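# Pundura Handset

**Teach a simulated arm by hand, before you let anyone near the real one.**

Pundura is a handheld controller and a software package for recording demonstrations in simulation. You hold the handset, the gripper on your screen goes where your hand goes, and everything you do is written to disk, including the bit where you sneezed. It is made by Liapis, a small firm with strong feelings about USB cables.

We built it after years of teaching arms with a keyboard. It can be done. You can also butter toast with a ruler.

## How it works

Squeeze the trigger and the fingers close. Let go and they open. Tilt your wrist and the wrist tilts. There is a clutch button under the thumb for when your arm has run out of reach and the robot's hasn't: hold it, put your elbow somewhere sensible, release it and carry on.

The default view rides just behind the gripper and looks out past the fingers. New operators nearly always ask for a nice wide overview instead, and you can have one by pressing V. Most of them press V again within the hour. With the wrist view you learn to judge the gap between the fingers, and you also learn how easy it is to lose your bearings next to a large wall. 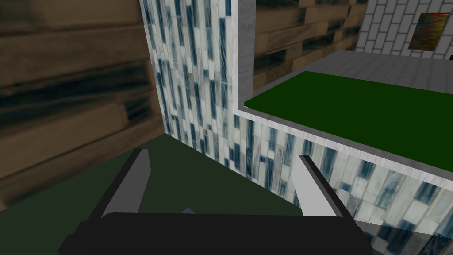 Losing your bearings is part of the training. The bundled Hodesura room pack was put together by people who wanted a policy to cope with more than one shade of grey, so the textures are loud and the corners are awkward. If you find the decor upsetting, every surface can be swapped in the scene file. We have seen customers put tartan on everything and get on perfectly well.

## Recording a task

1. Load a room and pick a start pose.
2. Press record. The light on the handset goes red.
3. Do the task, preferably as if you meant it.
4. Press record again, then mark the take as keep, bin or unsure.

Please use "unsure". The takes our own operators were proudest of have often been the worst ones to learn from, being full of little flourishes. Slow and dull is what you want. For a simple approach and grasp, 30 kept takes will usually show you whether the task is set up properly, and 100 is a decent afternoon. After that, make tea.

## What's in the box

- Handset, right- or left-handed (say which when ordering; the grips don't swap)
- Tracking base and a clamp that fits most desks
- A 4 metre cable
- Licence for the Pundura recorder
- Hodesura room pack
- A printed quick-start card, which you will lose

Local storage holds around 2,000 short takes at the standard setting. The recorder warns you before it fills up, and then warns you again in a larger font.

## What it doesn't do

It won't give you force feedback. If you drive a finger into a wall you'll see it and the log will note it, but your hand will feel nothing at all, and some people find this encourages bad habits. The Jendora grip, sold separately, adds a buzz on contact. It's a rather rude buzz.

It won't train the policy either. Takes are exported with poses, finger opening and camera views, and what happens next is between you and your graphics card.

## Ordering

Handsets are made in small batches. Orders placed now go out in August, with room packs available to download straight away. Spare clamps and cables are on the accessories page. Returns are accepted if the handset still has its thumb button, a condition we had to add.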